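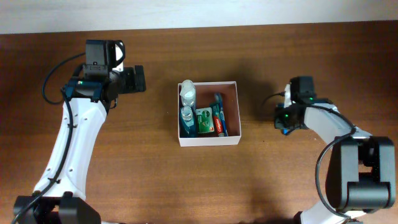

Toiletries in an open box on a wooden table.

How to do a 20-minute body scan at home

The scan is a guided rest used before or after a Nenument session. It can be done on its own once a day. It does not replace medical treatment.

What you need: a mat or firm bed, a blanket, a timer, and 300 ml of water for afterward.

1. Set the timer to 20 minutes. Turn off phone alerts.
2. Lie on your back, arms slightly away from the body. If your lower back is sore, bend the knees and place the feet flat.
3. Breathe in through the nose for four counts and out for six. Repeat ten times.
4. Move your attention to the left foot. Stay there for three breaths, then go up to the calf, knee and thigh. Do the same on the right.
5. Continue through the hips, belly, chest, hands, shoulders and face. If your mind wanders, return to the last body part you remember – do not start over.
6. When the timer sounds, roll to one side and wait a minute before sitting up.

Stop if you feel dizzy or short of breath.

Text by Ritu Garg. Steps checked by Sem Van Damme, Lumdale studio. Last revised in July.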